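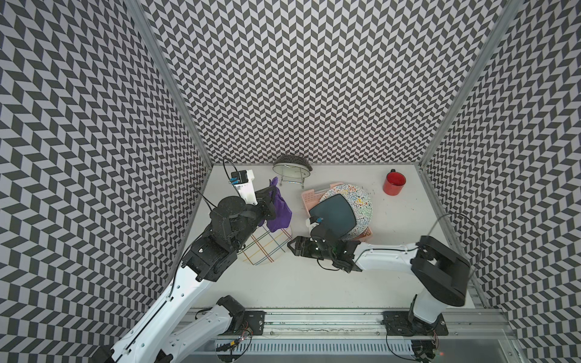
4. Setting Up the Drip Timer

By now the Brakon hose kit should be laid along your beds and you should have forgiven it for refusing to lie flat. This section connects it to the Umeo timer. Allow 9 minutes if you have done it before, or most of a Wednesday evening if you haven't.

4.1 Before you start

Turn the outdoor faucet off. All the way off. Have a towel handy anyway.

You will need:
- The Umeo timer
- Four AA batteries (not included, as is traditional)
- The filter washer, which is in the small bag you may have thrown out with the box

4.2 Fitting the timer

1. Slide the battery tray out from the bottom of the timer and load the batteries. The plus and minus marks are molded in the same color as the tray, so tilt it toward the light.

2. Press the filter washer into the timer inlet, dome side up.

3. Screw the timer onto the faucet by hand. Do not use a wrench. The collar is plastic and will remember.

4. Attach the Stisden pressure reducer to the timer outlet, arrow pointing toward the garden.

5. Push the hose onto the reducer until it stops, then tighten the ring.

6. Open the faucet slowly. A few drips at the collar are normal for the first minute. A fan of water at eye level is not - close the faucet and go back to step 2.

CAUTION: Never run the hose without the reducer. At full house pressure the emitters pop off one by one, and they are the same brown as mulch.

4.3 Setting a schedule

1. Hold SET until the clock flashes, then choose the time with the arrows.

2. Press SET again for start time. Early morning is best for most vegetables. Tomatoes will complain whatever you choose.

3. Choose a run time. For a bed on one 400-inch line, begin with 20 minutes and check the soil with a finger the next day.

NOTE: If the display reads 1142, it is showing the software version, and it is not twenty to noon. Press any key. 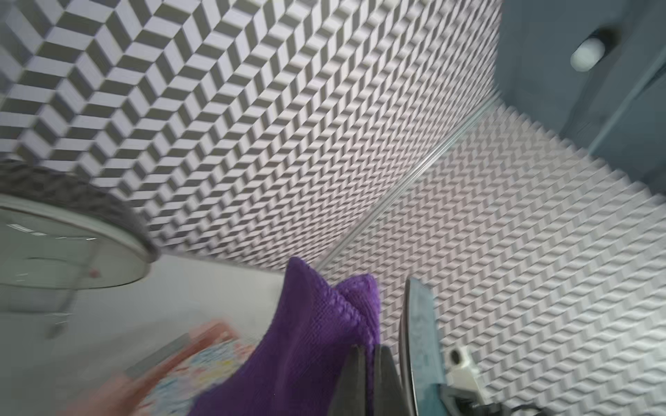 Fig. 4-2

4.4 Putting it away for winter

Take the timer down before the first hard frost, shake out the water, and remove the batteries. Leave the hose where it is if you mulch over it. Tzanetos end caps should come off so the line can drain; keep them in a jar with a lid.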